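### 3.2 Surface finish and reading comfort

The second part of the study dealt with table and desk surfaces in the reading rooms. Earlier work on library lighting has mostly measured light at the ceiling or at the page, and has said little about the surface that surrounds the page. Readers look at that surface for hours. A glossy desk under a ceiling lamp sends a bright patch back toward the eyes, and people shift their chair, tilt their book, or move to another seat to get away from it.

We worked in two public libraries, Gornelville and Olell. Both have long opening hours and a mix of older and newer furniture. The Gornelville reading room faces north and has large windows along one wall. Olell has smaller windows and depends on ceiling lighting from early afternoon through closing for most of the winter. Data were collected in February, when daylight was low in both buildings.

Ten tables were chosen in each library, 20 in all. At each table we took light readings at the center and at the four corners, once in the morning and once after dark. Gloss was rated by eye on a three-step scale (matte, satin, glossy) by two raters working separately. Where the raters disagreed, a third person, H. Turunen, made the final call. This happened at two tables, both of them older ones where the finish had worn unevenly.

Color was recorded in broad classes only: white, light wood, dark wood, and gray. We considered using a finer color scale but dropped it after a trial round, in which the readings changed more with the time of day than with the table. White surfaces in particular take on the tint of whatever light falls on them, and the same top may be noted as warm white under one lamp and cool white under another. Shading across a single surface can also be quite strong even when the finish is uniform (Figure 4). 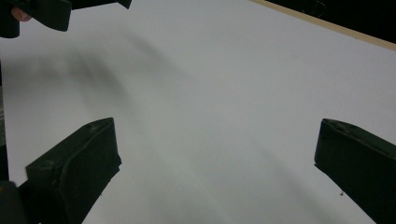 **Figure 4.** Matte white surface with a pale wooden edge. The tone is lighter toward the center and grayer near the margins.

Readers were asked to fill in a short card when they left their seat. The card had six questions, covering glare, general brightness, eye tiredness, and whether the reader had moved seats during the visit. It was based on the form used by Kincaid and Shenoy in their study of school libraries, with the wording changed to suit adults. Staff were asked not to steer anyone toward a given table.

Glossy tables drew the most complaints about glare in both libraries, as expected. The difference between satin and matte was small at Gornelville and clear at Olell, where most lamps sit directly above the tables. White matte tops were rated the brightest of all the groups, but readers seldom linked this brightness with discomfort. Several wrote that they liked the extra light around the page. A smaller group found the contrast between a white top and a dark floor tiring, a point also raised by Juntunen in his interviews with night-shift proofreaders.

Dark wood gave mixed results. Readers with laptops liked it, while those reading print on white paper more often reported tired eyes. This fits the idea that the step in brightness between page and table matters as much as the total amount of light – at least for visits of more than an hour. Short visits showed no pattern that we could separate from chance.

Edge color was not part of the original plan. It was added after N. Seppälä noted that readers with low vision used the contrasting edge of a table to find where the top ended. The cards did not ask about this, and the remarks we have come only from the open comment field. They are too few to analyze here, and we return to them in Section 5 along with the furniture advice prepared for the Olell branch.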